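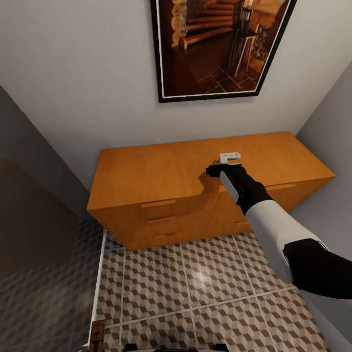

Simulated sideboard cell: gripper closed on a hook bracket just above the top surface.

Narley G2 gripper: release fault notice
Thu 27 November | Soderix product desk
2 min read

Affected units: Narley G2 grippers running firmware 134 on Lehner arm controllers. Firmware 516 is not affected.

Fault: after a close command on a thin part, the gripper may report "open" while the fingers are still shut. The arm then retracts with the part held. In simulation the part is dragged over the furniture edge. On a real cell it may be thrown or dropped.

Cause: the position reading times out at 500 ms and the controller falls back to the last commanded value. The fault was first logged in September and repeated in the Verholm simulator over 400 runs with small hooks and flat brackets. Parts thicker than the finger pads did not trigger it.

What to do until updated:
Set the retract speed to the lowest setting.
Turn off "trust last command" in the gripper menu.
Keep people outside the guard during release moves.
Do not clear a held part by hand with the arm powered.

Firmware 516 is supplied free of charge. Recalibrate the finger zero after loading it. Units sold with the Verholm licence need the matching simulator model, listed under Downloads.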